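The Green Ones

4 min read

The buttons had come in a blue bin, greens and yellows mixed together, and Ashley Inskip put the bin down at the left end of the white table because that was where the last shift always left it.
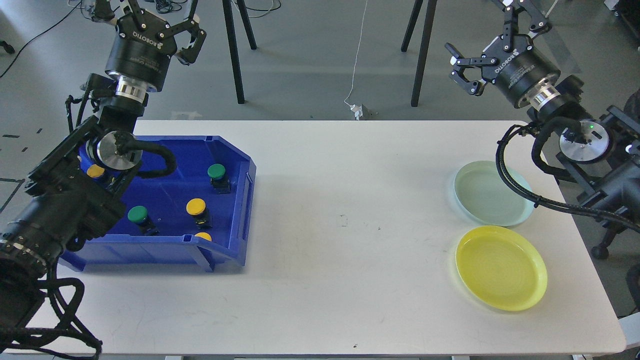
Greens first, Hamdan said over the phone. The yellow ones could wait until the ferry was in.

"They're all going on the same panel," Ashley said.

Hamdan said that he knew that, and greens first anyway. Then he hung up.

She had worked at the Dratadport terminal for nine years and had never seen a panel go in before its paperwork. The form for this one was numbered 3848 and it had been on her desk since April. It asked for the color of every cap and the name of the person who had pressed it. She wrote her own name at the top and went back to the table.

A green button was near the back of the bin. She picked it up and pushed the cap down with her thumb. It went in and came back. She pushed it again, harder, and set it on the mint-blue plate. The plates were from the old canteen. When the canteen closed they had been given 300 of them, and people used them for screws, keys, sandwiches, whatever was going.

The second green stuck.

She tried it a few more times. It went down and stayed down, and when she pulled at the edge of the cap it came up slowly. She put it on the yellow plate, by itself, and called Hamdan back.

"One of the greens sticks," she said.

"How badly?"

"It comes up if you pull it."

He didn't say anything for a while. She could hear the radio in his office, and somebody asking him for a stapler.

"Green is the gate," he said. "If it sticks, the gate stays open."

"I know what green is."

"There are 500 people on that boat."

"I know that too. I'm telling you it sticks."

He said to use a yellow, then, and paint it. She said she wasn't going to paint it. They went on like that until the horn sounded out past the breakwater, two long notes, and both of them stopped talking to listen.

"He's early," Hamdan said.

"He's always early in July."

She took a yellow button out of the bin and tried it. It worked fine. She wrote it on the form as yellow – she was not going to put down anything else – and under remarks she wrote "used for gate, green one sticks." Then she put the form in her jacket, picked up the button and her screwdriver, and walked down to the landing to let them in.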